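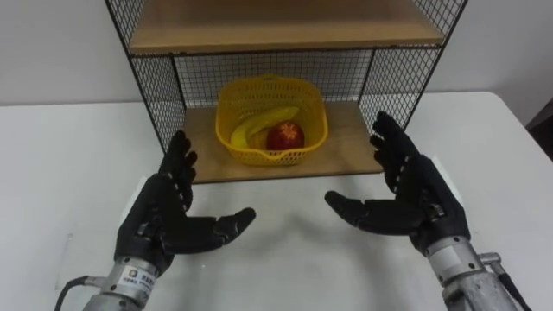 **Losum toy library gets its new play kitchen and water trays, and opens again in August**

I've been nagging on about the toy library in Losum on here for ages, so I'm very pleased to have some proper news. It's reopening in August, it's got a bigger room at the Divilow centre, and there's a whole new section for the under-threes!

If you've never used it, the idea is simple. You join for the year, you borrow toys the way you'd borrow books, and you take them back when your little one has gone off them (in our house that's usually day four). Membership stays at £13 a year for a family, same as before, and you can have two things out at a time. Childminders and nurseries can join as well, and they get the larger kit that used to sit in the back cupboard – the balance beams, the big wooden blocks and so on.

The money for the new things came from a local grant of £3000, and I gather most of it has already gone. There are 27 new items on the list I was sent, and it's a good mix. I was happy to see plenty of sand and water play, as that was always the first shelf to be stripped bare on a sunny morning. There are also threading sets, a decent marble run and some of those chunky puzzles with the pegs that small hands can really get hold of.
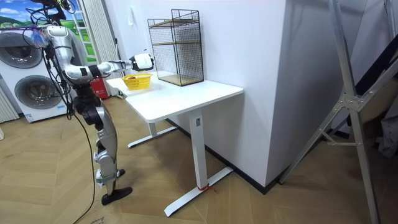 The thing my youngest will be after is the Skarnus play kitchen, which folds flat and fits in the boot of a normal car (I asked, having once driven home with a toy cooker on the passenger's lap). You'll need to book that one ahead, and the loan is for a fortnight. The dressing-up box isn't coming back for now, and neither are the soft toys, as they're harder to clean between families. I'm a bit sad about that, but I do see why.

Collection will work differently too. You pick what you want from the list, ring up or email, and get given a slot to come to the side door. Everything will be wiped down and left for a few days before it goes out again, so please don't be cross if your favourite isn't ready the minute somebody hands it in. Stay-and-play sessions are still off, and there's no date for those yet.

One last bit, for anyone with children starting nursery this autumn. The Nina story sacks are back on loan, each with a picture book, a few props and a card of things to talk about. We had the seaside one last year and got weeks out of it, mostly in the bath. They're free to members and don't count towards your two items.

If you've still got anything out from before the closure, hang on to it until they reopen. There are no fines. Old memberships will be extended to cover the months we all missed, and you don't need to fill anything in for that.

July 2020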